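Home | Talks | Slides | Notes | Contact

Speaker notes: keeping a two-arm unit running in a lived-in room
4/19/20, by the Akier workshop desk
13 shares | 0 comments

Slide 1. Start with the cables. Each gripper on our unit has its own black cable, and it needs slack at the wrist. Too little and the connector works loose when the forearm turns. Too much and the loop catches on furniture. Say that we set the slack with the arm fully out, then check it again folded.
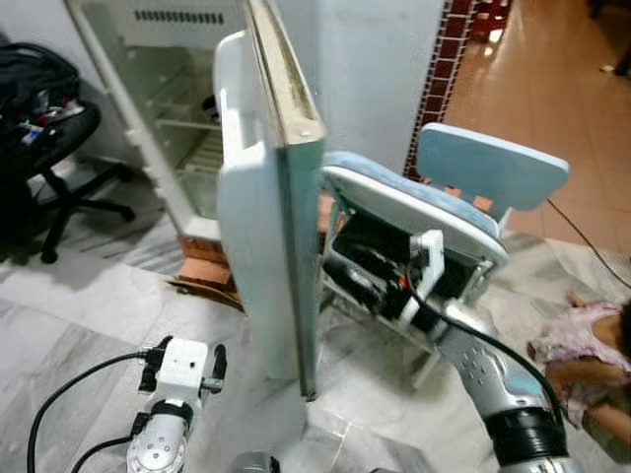 How often should the gripper fingers be checked?
Before every session, and again after 300 open and close cycles. Look for side play at the base of each finger, and tighten the mounting screws a little at a time.

Slide 2. Homing. Both arms go to the home position before anything else is switched on. Ours drifted at the right wrist last June and we lost a morning to it. The fault was logged as 361 in the Jimska controller, which the manual lists only as "joint reference". Re-zeroing cleared it. Mention that the order matters: shoulder first, wrist last.

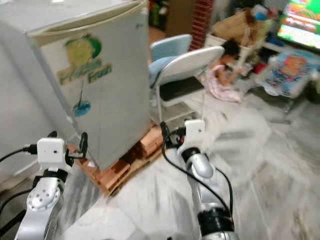
Reach limits are set per room, and we keep them in a plain text file on the Vidmar laptop. Measure from the base to the nearest thing that won't move. Low targets need the most care, because the forearm comes down at a shallow angle and the housing can touch before the fingers do. A fridge standing on bricks is a good case to talk through: the brick platform sticks out past the side of the appliance, so the limit has to be taken from the bricks and not from the door. Then drive each arm to its limit at low speed with a hand on the stop.

Slide 3. Cleaning. Dry cloth on the housings, soft brush for the screw holes in the joint caps. No spray near the collars. Change the finger pads at 600 cycles, both sides together, or the grip pulls to one side.

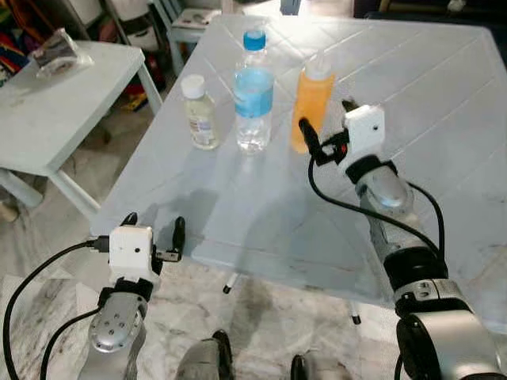 Write the pad change in the log the same day, with the cycle count. The Stuvia spares come in pairs, so order when the last pair is opened.

Slide 4. Leave time for questions on cable routing. Spare connector is in the blue case, pass it round.

Previous | Next | Back to talks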